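Ticket 103 – Workstation switches off during large exports
Status: open, waiting for reporter
Product: Ovard desktop, used with Millance layout software
Reported by: Ebere Onyeka
Assigned to: Necati Ertürk

Ebere Onyeka, 9:10
Good morning. My computer turns itself off when I export the catalog from Millance. It is always with the big file, which has 400 pages. The small file with 29 pages exports without problem. There is no error message – the screen goes black and I must press the power button again.

Necati Ertürk, 9:42
Thank you for the clear report. Please tell me two things. Does it happen also when Millance is closed and you do other heavy work? And is the computer connected to the wall or to a power strip?

Ebere Onyeka, 10:25
It is on a power strip together with the label printer. With Millance closed I did not see it, but I do not do much heavy work without it.

Necati Ertürk, 11:05
Please move the computer to its own wall outlet and export only the first 300 pages.

Ebere Onyeka, 13:20
Done. It switched off again, before the export was finished. So I think the power strip is not guilty.

Necati Ertürk, 15:50
I took the side cover off to look for dust and to check the power cables at both ends. I pushed each connector in again.
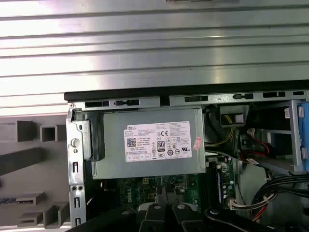

Attachment 1: open case, upper rim and chassis rail

Next I will change the power supply for the spare one from Jullach. Leonie Schwaiger has the key to the spare parts room. Until then, please export in parts of 29 pages and save before each part.

Ebere Onyeka, 16:15
Understood, I will wait for your message.

Related tickets
Millance: fonts missing after update
Ovard desktop does not wake from sleep
Label printer prints blank first page
Request for second monitor, Philomena Abubakari

Essien Support Desk | Contact | Back to top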